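Retail Stockroom Basics
Handout 2: Jars and bottles in open-front bins
Instructor: Ashok Malhotra

Jars and small bottles are kept in blue plastic bins, with the open fronts toward the picker. Keep jars of one product in the same bin.
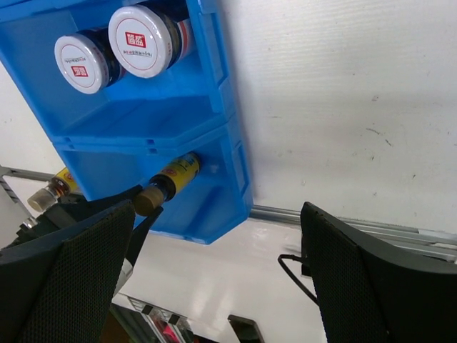
Bottles go in a separate bin from jars. Read the label before moving a bottle, and compare it with the pick sheet.
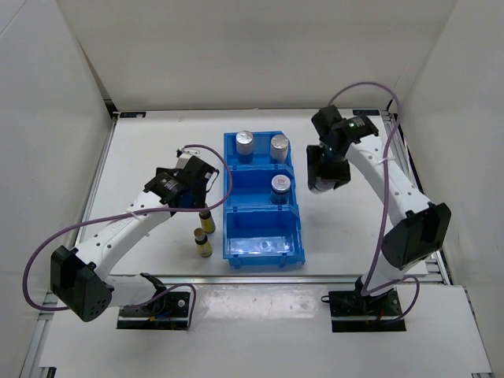
When a bin is down to 2 jars, write it on the reorder list. Skerel orders arrive within 24 hours.

For next class: read Unit 2 and bring your pick sheet.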